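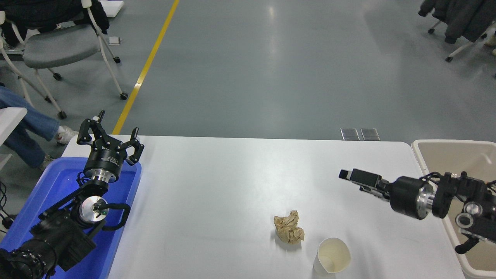

4 min read

Section 5: Fitting the drives and setting up your Gillirar for the first time

Welcome back! If you've come straight from Section 4, your Gillirar storage box is out of its packing and sitting wherever you mean to keep it, with the power cord still unplugged. If it's plugged in, please unplug it now and then come back, and we'll carry on together. The whole job is friendlier than it looks, and most of the time goes on waiting for the drives to format.

You'll want two drives of the same size (they don't have to be the same brand, though it makes ordering a spare easier later on), the small bag of screws marked S, a network cable, and a computer on the same network.

CAUTION: Formatting erases everything on a drive. If either of yours has been used before, copy off anything you care about before you go any further. We can't get it back for you afterward.

Putting the drives in

1. Press the latch on the front door and let it swing down by itself. It feels a little stiff the first time.

2. Pull out both trays. They're numbered on the handle, and it's worth keeping them in order.

3. Lay a drive in tray 1 with its connector facing the back. Full-size drives click in under the side rails. Smaller solid-state drives need four of the S screws, put in from underneath.

4. Slide the tray in until the handle closes flat. If it stops short, take it out again and check that the drive is level in the tray. Please don't push harder.

5. Do the same with tray 2 and close the door.

NOTE: You can start with one drive and add the second whenever you like. The box will run perfectly well, but it won't have a mirror copy until the second drive is in.

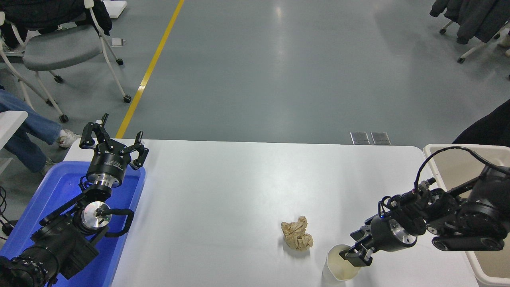 Connecting and starting up

6. Run the network cable from the port on the back of the box to a free port on your router. You can move to a different spot in the house later on, but for this first start a direct cable saves a lot of head-scratching.

7. Plug in the power cord and hold the front button until the light starts to blink white. The first start takes roughly 5 minutes, and the box may restart itself once along the way. Let it.

8. When the light turns steady, open the Betullow app on your computer and choose Find My Box. Your Gillirar should show up by name. Click it, and the app will ask you to make an owner password.

9. Choose a password of at least 16 characters. A short sentence you'll remember is fine, spaces and all. Write it down and keep it somewhere other than on the box itself!

10. Pick Mirror when you're asked how the drives should be used. Mirror keeps the same files on both drives, so you'll see 50 percent of the combined space as usable. The other choice, Span, gives you all of the space and no second copy.

11. Click Format and leave the power on until the app says Ready. Big drives can take a good long while, and it's perfectly fine to close the app and check on it after dinner.

CAUTION: Don't open the drive door or pull a tray during formatting. A drive interrupted at this stage usually has to be formatted again from the start.
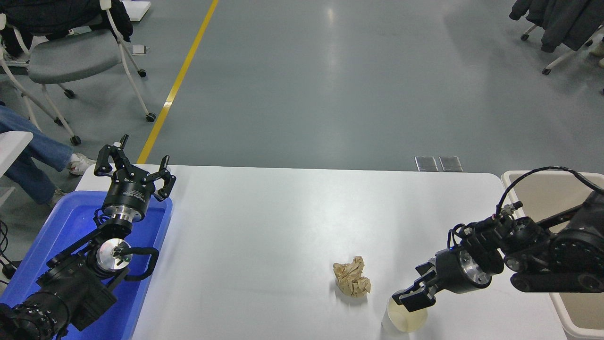
A plastic cup under the right gripper, with a crumpled paper ball nearby.

If something doesn't go as planned

The box doesn't appear in Betullow. Check that your computer isn't on a guest network, as guest networks usually keep devices from seeing each other. Then try a different port on the router.

Message 431 appears. One of the drives isn't making full contact. Shut the box down from the app, wait for the light to go out, slide out the tray named in the message, seat the drive again, and start up as in step 7.

The light blinks amber after formatting. The mirror is still being built. You can copy files over in the meantime, though they'll move more slowly than usual until the light goes back to white.

NOTE: Boxes bought before December may ask for an update the first time you sign in. Say yes, keep the power connected, and sign in again with the same owner password once the light is steady.

Once Betullow says Ready, go on to Section 6 to make your first shared folder.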